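4.2 Open-house sessions

We ran the table-clearing task for visitors during the January open house at the Pakley building. Groups came through in the afternoon, and each stayed for one demonstration and a short talk. Abrehet Derese ran the arm and Haf Gape took notes. Visitors could ask for any item on the table to be picked next. We did not retrain the policy or change its settings between groups.

Seven groups took part. Two of them asked for a repeat after a failed grasp, and we logged the repeats separately. A session took about 4 minutes, not counting questions.
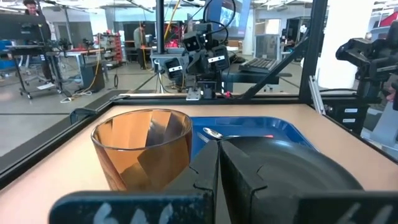

Figure 4. Wrist view of the table during an open-house session.

Item choice turned out to matter more than item order. Visitors tended to ask for whatever looked hard to them. In Figure 4 the spoon and fork lie on the blue tray, with the amber glass overlapping one end of it and the black plate covering the front, so a reach for the silverware has to allow for both. Requests of this kind were rare in our lab trials (Section 3), where Miklós Bodnár set the layouts ahead of time. We report the open-house results apart from those trials.

Contact: Firouzeh Sadeghi, Storkance Project | Back to top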